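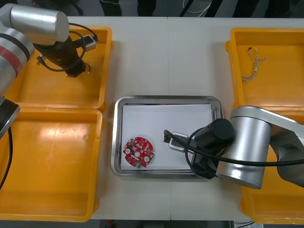
Orange plastic bins and a stainless steel tray on a white tabletop.

Kekdale to make small-item recycling service permanent

2020-11-04

The Town of Kekdale will continue its collection of small household items for recycling after the present trial ends, the Department of Public Works has announced. The service accepts batteries, printer cartridges, light bulbs, cables and small electrical goods that cannot be placed in curbside carts.

The trial opened in August at four drop-off points: the Clorby branch library, the Ashour Street fire station, the Lulgate community center and the lobby of Town Hall. Residents made 1,483 visits in the period covered by the department's report. Of these, 312 were made by people who said they had never used a town recycling service other than curbside pickup.

"Residents have been asking for a local place to take these items for several years," said Nouhaila Cherkaoui, director of public works. "Until this summer, the only choice for most of them was the transfer station, which is a long trip for people in Clorby and is closed in the evening. The report gives us good grounds to keep the service going."

Batteries were the most common item at every location. Cables and chargers came second, except at the Lulgate community center, where light bulbs took that place. The report notes that a number of residents brought paint, motor oil and propane cylinders, none of which can be accepted at the drop-off points. Staff directed those residents to the transfer station, and the department intends to post clearer signs at all four locations before the winter.

The report also sets out problems with storage. The container for cartridges at the Clorby library filled faster than expected and was twice closed to the public until a pickup could be arranged. Under the new schedule, Clorby and Town Hall will be served weekly. The Ashour Street and Lulgate sites will stay on the current schedule of one pickup every two weeks.

Funding for the permanent service will come from the existing solid waste budget. There will be no charge to residents and no change to curbside fees. Businesses are not eligible and should continue to use a licensed hauler.

Mohcine Samir, who manages the Clorby branch library, said the collection had brought some new visitors to the building. He added that library staff are not able to sort items and asked residents to do so before they arrive.

Residents are asked to follow these rules when using the service:

Cover the ends of lithium and 9-volt batteries with clear tape.
Keep light bulbs in their original box or wrap them in paper.
Remove batteries from toys, flashlights and small appliances.
Do not leave items outside when a building is closed.

Swollen or leaking batteries must not be taken to any of the drop-off points. Residents who have such a battery should place it in sand or cat litter, keep it away from anything that can burn, and call the department to arrange a handover at the transfer station.

Drop-off points are open during the regular hours of each building. Access to the Town Hall lobby remains limited to one household at a time, and face coverings are required at all locations. The Lulgate community center will close its side entrance for repairs later this month, and visitors should use the main doors during that work.

The full report is available from the Department of Public Works on request. Printed copies may be read at the Clorby branch library and at the clerk's counter in Town Hall.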